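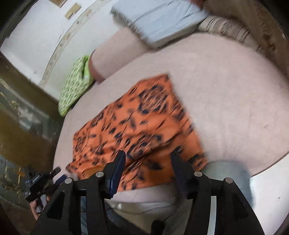 Gripper loses its hold on folded cloth halfway through a lift — pads or linkage?
Posted in Robotics and Automation > Grippers and Hands

Hello all! First proper post here after months of reading, and I have a fault that is driving me up the wall in the most enjoyable way.

I look after a pair of hand-held two-finger grippers for a cloth handling project called Furow. We pick up clothes and bits of bedding at home, on whatever soft furniture is to hand, and the recordings are used to teach an arm to do the same. I love this work. Cloth is such a strange thing to pick up and no two goes are alike!

The fault is this. The right-hand unit closes on a fold, I start to lift, and somewhere in the first hand's width of travel the cloth slides out. It doesn't drop all at once. It creeps, then goes. The log says the fingers are fully closed the whole time, so the software marks it as a good pick and carries on. On Saturday I went back through 1,318 logged picks and found 141 where the cloth had gone but the log said it was held. Nearly all were thin, slippery fabrics. Towels and thick cotton are fine.
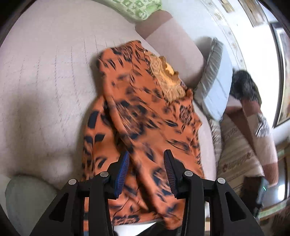 Big loose bundles are the worst for it. With a single layer I can feel the slip through the handle and squeeze harder, but when there is a good lump of material between the fingers I don't notice until the weight has gone.

What I have tried so far:
Wiped both pads with a damp cloth. Better for ten minutes, then the same again.
Swapped the pads from left unit to right. The fault stayed with the right unit.
Zeroed the finger opening again with nothing in the jaws. No change at all.

The pads are the ridged sort and have done 400 hours. I'd love to hear from anyone who has been through this, and I'm very happy to take things apart.

cloth_and_claw

ridgeback_tam
Oh, this is a lovely one! You have already done the most useful test. If the pads changed sides and the fault didn't, leave the pads alone for now and look at the pivots.

We had the same thing on a Munro gripper at work. One pivot screw had backed out by less than a turn. You couldn't see it and you could barely feel it, but when the fingers closed on something thick, one of them leaned outwards at the tip. All the squeeze ended up at the bottom of the pad and the top was hardly touching. Thin cloth walked straight out of the gap.

Try this with the power off, if yours has any. Close the fingers on a strip of ordinary paper at the very tips and pull. Then do the same lower down. It should be just as hard to pull out in both places. If the tips let go easily, hold one finger still and rock the other from side to side. Any click or play, nip up the screws a little at a time and check the fingers still swing freely. Don't crank them down hard — I did, and then the thing wouldn't open.

A dab of the mild thread lock keeps them put. Let it dry overnight before you use it. And keep the stuff off the plastic, it can make some kinds crack.

Do come back and tell us, I want to know which screw it was!

odd_sock
had this, bought new pads, was fine. Sanden do a softer one

Tatow_bench
I agree with the pivots, but please look at the log side as well, as that worries me more. "Fully closed" only tells you where the fingers are. A thin fold and no fold at all can give nearly the same reading, so your software can't tell a pick from a miss. If those 141 go in as good picks, the arm will learn that lifting thin air is fine. Later on it may set off across a room with something trailing from one finger, or with nothing.

Two things worked for us. We take the reading again 2 seconds into the lift and flag any change, which catches the slow creep on thicker bundles. For thin stuff we go by the video and mark the pick by eye. Dull, but I got strangely fond of it.

I'd pull the bad ones out before anybody trains on them. Keep them in their own folder though, they are brilliant for testing a slip check!

cloth_and_claw
Thank you both, this is great! Did the paper test at the kitchen table and the tips let go with hardly a tug. Lower down it held well. There is a faint click in the outer pivot on the left, so that's coming apart tonight. The 141 are out of the main set and in a folder of their own. Will post again once the thread lock has dried.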